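Our visit to the Arboleda tile and ceramics works in Udach

In July I had the chance to visit the Arboleda works, which is in a valley outside Udach. I went with my neighbor Milagros Henao, who paints tiles as a hobby and knew more than I did. The bus from Vestden goes only in the morning, so we arrived before the gate was open and waited under a tree with the other visitors.

The tour began in the clay store. Our guide, Oddur Gunnlaugsson, let us put our hands in two kinds of clay, one from the local hill and one that comes by truck. The local clay is darker and has a little sand in it. He said they mix the two and leave the mixture to rest for 11 days. I did not expect it to smell so much like a river.

After this we saw the pressing room. It is very loud, and we got ear plugs at the door. The big press makes 20 plates in one minute, but the oval shapes are slower and need a different mold. A woman was wiping the edges of the plates with a damp sponge, one after another, without looking up. Milagros tried it too and broke the second one.

The kiln hall was my favorite part. The oldest kiln is not used now, but you can walk inside and see the glaze drops on the brick, green and brown, like candle wax. The new kiln is a long tunnel — the plates go in at one end and come out the next morning at the other.
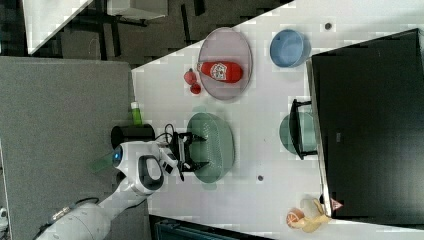 The shop is next to the exit and sells seconds, I mean pieces with small faults, for a much lower price. I bought two bowls and a butter dish with a lid that does not sit quite straight. They pack everything in old newspaper, so bring a strong bag.

The tour is in two languages and takes the whole morning. There is a small canteen with soup and bread, and we ate outside on the steps. Only the stairs to the glaze room are steep, and my knees felt them on the bus home.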